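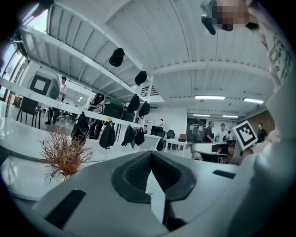 The Wendircombe Rules are a voluntary code of practice for recording with hand-held grippers in shared workplaces. They were drafted by Vilgot Holmgren and first issued one March by the firm Kadlec, which had by then broken most of them.

The code asks that people nearby be told before recording starts, that faces be blurred before footage is passed on, and that no session run past 30 minutes without a rest. Marker cards are to be shown to the camera at the start - and again at the end, a clause widely forgotten.

A second edition, edited by Guadalupe Arellano, added a section on tidiness. It is the longest in the code and the least quoted. Ganow adopted the rules in full, apart from that section.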